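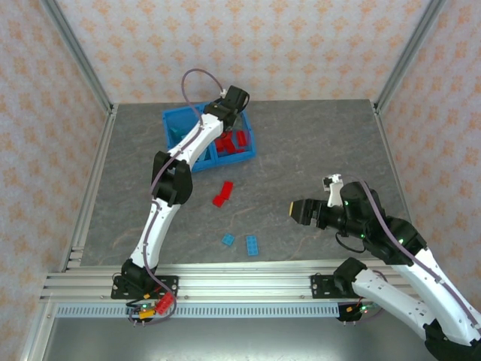
Why do fewer people vote when a town moves its council race to January?

Mostly they don't know the race is happening. That was the answer I kept running into in Borkholm and in Gruritz, and it came up far more often than the weather or the roads, which is what I'd expected to spend this whole section on.

4.2 What the January date does to a council race

Borkholm has held its council election in January going back to 1960. The town clerk's files give no explanation for the switch beyond a line about avoiding "confusion with the larger ballot," and I've read that line enough times to be tired of it. Gruritz kept its race in the fall, alongside everything else, and the two towns are close enough in size and income that I felt okay putting them next to each other (Stunari I dropped early on, for reasons I went through in Section 3).

So what's different? Start with how people hear about the vote. In Gruritz you can't miss it. There are yard signs for every office you can think of, and the council names ride along with them, a bit smaller, usually on the same corner lots. In Borkholm the signs go up late and there aren't many. I interviewed 45 residents across the two towns, and the Borkholm people were the ones who kept asking me when the election was. One woman had lived there her whole adult life and thought the council was appointed! She was pretty annoyed with me for bringing it up.

Then there's the matter of who does show up. A January electorate is small, and a small electorate is easy to move. One of the Borkholm races I looked at, the one over the Gosling Road rezoning, could have gone the other way on 8 votes. The winning side had sent postcards to 200 households, nearly all of them on the streets next to the parcel. I don't see anything shady in that. If I lived on Gosling Road I'd have wanted a postcard too. But it does mean the people across town, whose taxes pay for the sewer extension, had very little to do with picking the council that approved it.

Figure 3. Blue container with two compartments, between two yellow gripper fingers.
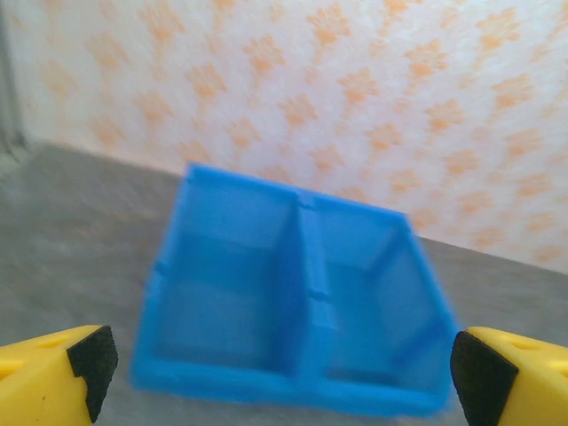

I should say that council members in Borkholm like the January date, and they made a better case for it than I was ready for. Their point is that a voter who comes out in the cold for one race has probably thought about that race. In Gruritz, they said, folks fill in the council line by party, or by whichever last name they know, and move on. A few of my Gruritz interviews back that up. Several people there had voted for council and couldn't tell me a single thing the council had done since – one guessed the library, which is run by the county.

That leaves me with a trade I can't settle from two towns. What I can do is look at the meeting minutes and see whether the two councils behave differently once they're seated, and that's where Section 4.3 picks up.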